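3 min read

Dec 4, 2020

Second evening with the Gorneck trial. Haziq swears by it, but Haziq also swore by the bread machine. The deal is 14 days of their kitchen simulator for free, then $228 for the year, and for that you get one arm, one house and a list of chores to set it on. The brochure promises 1657 "household tasks." I'd like to see the list -- I suspect a lot of it is the same cup in a different spot.

Tonight I stuck to utensils. The marble is lovely, I'll give them that, and somebody spent real time on the veins. I wish they had spent it on the manual, which gives the gripper settings one paragraph and the color themes 3 pages. Irena asked at dinner what I would learn from a pretend kitchen that I couldn't learn from ours. I said it was cheaper to drop things. She wasn't convinced and I'm not sure I am.

Saved two views before I shut it down, the whole arm over the island and the fingers close up:
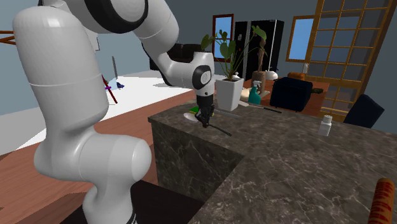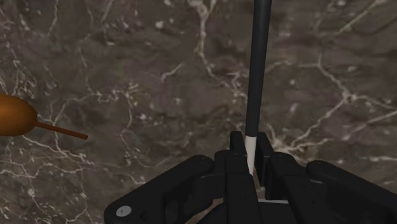
Still to settle before I pay

Does a grip in there mean anything on a real arm? Lamai says Ljungberg ran both and got different answers, but she had that secondhand. Write to Gorneck support again, my first note got a form reply. Ask Sem what he pays for Brarkbridge -- he complained about it all through May and then renewed.

Cancel date goes on the fridge.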